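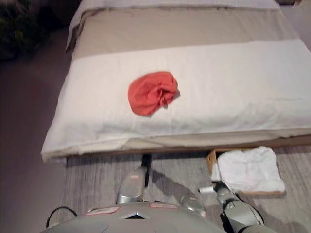
What the Robot Leaves for the Second Shift

Opinion

Botond Mészáros

Print this page | E-mail this page

Reading time: 4 minutes

The discussion of automation in hotel housekeeping usually starts with the number of rooms per hour. I think this is the wrong unit. I have supervised room preparation at the Zerness residence in Wistenden for long enough to have seen three scheduling systems and two laundry contractors, and rooms per hour has never told me why a shift went well or badly. A better unit is the handoff: the point at which one worker, or one machine, stops and another has to continue.

Zerness has 70 rooms. In December the company began using a two-armed robot, which the staff call Jison after the name on the work order, for a limited set of linen tasks. It picks up loose cloths, moves folded towels and straightens the top layer of a bed. It does not clean bathrooms, does not lift mattresses and does not decide whether a stain can be treated. Those tasks stay with the attendants.

Picking up a towel sounds like a small task. For an attendant it is one, and it has never had its own line on a task sheet. For a machine the same job splits into several: find the corner, close the fingers on one layer or on all of them, lift without opening the fold, and set the towel down with the fold facing the right way. A crumpled cloth on a white duvet is a separate problem, because it has no corner that can be relied on. The duvet under it is also soft, and a grip that goes too deep takes both.

The attendants understood this sooner than management did. Within a few shifts they were leaving towels with one corner presented toward the side from which the robot approaches. They also stopped leaving cloths in the middle of the bed, where the reach is longest. Neither change was in the instructions. Both take time, and neither was included in the savings estimate.

My first argument, then, is that work done to prepare a room for the machine is work and should be recorded as such. During the first month we logged 1,125 linen tasks assigned to the robot. Of these, 823 were closed without a person touching the linen afterward. The remainder were finished or redone by an attendant. The monthly report gave the first two figures and left the third to subtraction. It gave no figure at all for preparation.

I timed preparation myself on the upper floor. It came to around 13 minutes per attendant per shift. This is a modest amount, and I do not claim that it cancels the benefit. It is still time taken from people whose schedules are built in five-minute blocks, and at present it comes out of their breaks or out of the corners of the rooms.

The second argument concerns skill. A new attendant at Zerness used to learn linen first. It is repetitive, it is easy to check, and it teaches the hands how much a fabric will give before it slides. Bathrooms and inspections came later. With part of the linen work assigned to the robot, new staff now go to bathrooms in their first week and meet linen mainly as a fault to be corrected. They see the towels that came unfolded and the duvets that were pulled to one side. Correcting a poor result is harder than producing a good one from the start, and we are asking the least experienced people to do it.

There are gains, and I would not give them up. Low pickups are hard on the back and knees. A towel set down near floor level means a full bend, repeated through the shift, and the attendants with the longest service have been glad to hand that over. If the robot were assigned only to low pickups, at whatever speed it can manage, I would still consider it useful equipment. Speed matters less here than management assumes – the room is usually waiting for the bathroom in any case.

Bíró, the contractor that maintains the system, adjusts it according to the fault codes it receives. A towel that is placed badly but placed does not produce a code. The attendant who refolds it knows what went wrong, often to the finger, and has no field in which to enter it. I have asked for one free-text line on the task screen. The request was classed as an enhancement and has not been scheduled.

I would ask for three changes before the system is extended to the lower floors. Preparation time should appear on the task sheet under its own heading. New attendants should work a full rotation on linen, including tasks the robot could take. Redone tasks should be reported next to completed ones, in the same table and the same size of type.

None of these requires new hardware. The second one costs money, mostly in supervision hours, and I have put my own estimate for it in the budget request for the coming quarter.

Print this page | E-mail this page

Contact | Copyright | Back to top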